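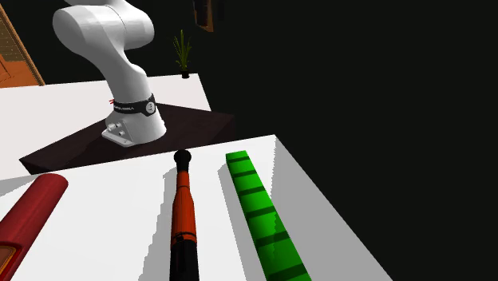
Wednesday, December 11, 2024

Right, desk notes, mostly so I remember what I did when the hum comes back (it will come back).

Started the morning with the old Dendow, the 1981 one, which has been sulking since the middle of November. Channel 3 was the trouble again. Same story as before: fine for the first half hour, then a crackle on the left side that comes and goes when you touch the fader, and then a sort of low purr underneath everything. I'd already cleaned the fader last month so I wasn't in the mood to clean it again. Pulled the whole strip instead and had a proper look with the big lamp.

Two dodgy solder joints on the output side, and one of the small electrolytics had a bulge on top. I replaced that one and then thought, well, the strip's out now, and did its neighbours as well. Reflowed both joints, cleaned the edge connector with a bit of isopropyl, put it back. Crackle gone! Ran pink noise through it over lunch and it sat there behaving itself the whole time. The purr is still there though, quieter, and only if I really push the monitors.

So the purr is a different fault. Things I tried, in order, so nobody has to repeat them:

- swapped the patch lead (no change)
- moved strip 3 into slot 7, and the purr stayed in slot 3
- lifted the shield at the patchbay end on that line (purr dropped a lot, then crept back after ten minutes or so, very annoying)
- turned off the dimmer for the live room lights - no difference, which surprised me, I'd have put money on the dimmer

My guess is the ground on the back of that slot, where the bus bar meets the frame. It looks a bit furry in there. I haven't touched it yet as it means getting the whole back off, and I wanted the desk working for tonight. If you're using it this week, just skip 3 and use anything else. I've put tape over it.

Vocal booth next. The new panels from Distetti are up on the back wall and the ceiling. I clapped in there for a good while like an idiot. The flutter between the two side walls is much better, but I still hear a bit of boxiness when I talk with my back to the door, lower than you'd think, somewhere in the chesty part of a male voice. Tried the spare blanket over the door and it helped, so we probably want one more panel there, hinged or on hooks so we can still get the mic stands through. Need to measure the door. Didn't measure the door.

Mic shoot-out, very unscientific: me reading the back of a biscuit packet into the Warrier and then the Zundport, same preamp, same distance (one fist and a thumb). The Warrier is brighter and flatters you straight away, and I liked it for about two minutes. The Zundport sounds duller on its own, but as soon as I put it against the guitar track from last week it just sat there and didn't need anything doing to it. The esses are kinder too. I'd start with the Zundport on most singers and keep the Warrier for mumblers. Files are in the December folder, named by mic. Have a listen and tell me if I'm wrong, my ears were tired by then.

One thing to watch: the Zundport's shock mount is slipping. It'll hold upright but slowly nods if you hang it upside down. Tightened the collar, still nods. It wants a new rubber washer, I think, and I couldn't find one the right size in the drawer.

Tape machine: cleaned heads and guides, demagnetised, ran the alignment tape. Left playback was a touch low at the top end so I nudged it. The counter read 527 at the end of the reel, then rewound and came up short of zero again, so the belt is definitely stretching. Don't trust the counter for finding takes, write the first line of the song on the log as well.

Also relabelled the bottom row of the patchbay, since half of it was lying. The headphone sends are now where the label says they are - if you've got a photo of the old layout on your phone, please bin it. I left the spare reverb return unlabelled until I work out where it goes. It goes somewhere, I get signal.

Still to do:

- [ ] back off the desk, clean the bus bar at slot 3
- [ ] measure booth door
- [ ] washer for the shock mount
- [ ] counter belt
- [ ] 30 more patch cables need testing, they're in the blue crate (tested ones are hanging on the hooks, please don't mix them!)
- [ ] trace the mystery reverb return

Left the desk powered up with the monitors muted. I'll check the purr first thing from cold tomorrow, before anyone switches the heating on.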